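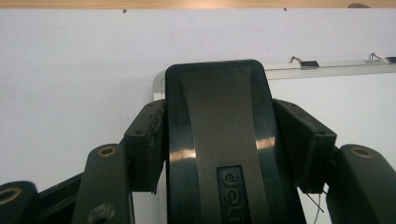 The people in the mail room were told in January that the machines would take the boring part of their work, and for one clerk at Stasamora this has come true only by half. The boring part is smaller now, the clerk said, but the day is not shorter, and the new tasks need more attention than the old ones.

Stasamora, an office services company in Marsden, handles paper mail and printed contracts for small businesses in the region. On October 25, 2019 it published a short report about its first months with automated desk work. The system was supplied by Udirus and is used for simple handling jobs: picking up office tools and supplies, putting them back in their place and preparing document sets for the people who check them.

According to the report, the department prepares 400 document sets on a normal working day. Of these, 311 now pass through the automated stations before an employee sees them. The rest are still made fully by hand – mostly contracts with attachments of unusual size, or papers which came folded from the customer.

No jobs were cut, the company says. Two positions were changed. The employees who before spent the morning at the stapling table are now called station operators, and they received 135 hours of training each. They learn to show the gripper how an object should be held, to stop the station when something is wrong and to write down the reason. A stapler, the report remarks, was one of the more difficult objects, as it is smooth and rounded and is easily held at a bad angle.

Not everybody in the department is satisfied. Several employees wrote in the internal survey that they miss talking with colleagues at the common table, which was removed in order to make place for the stations. Others complained about the noise, and about the rule that an operator may not leave the station without a replacement. The company answered that a second break was added to the afternoon shift and that the rule will be looked at again.

There is also the question of pay. The operators asked for a higher wage group, with the argument that their work is now technical. Stasamora agreed to a small supplement for the time of the trial, but a permanent decision is still open. The employees' representatives want to have it in writing before the trial is made longer.

On the other side, many of the answers in the survey were friendly. Employees with pain in the wrist and shoulder reported that they can work a whole week more easily, and the younger staff asked for more training places – the next course is already full.

The software which plans the work of the stations is named Drestito. Its next version should allow the operators to change the order of tasks by themselves, without a call to the supplier. Udirus did not give a date for it.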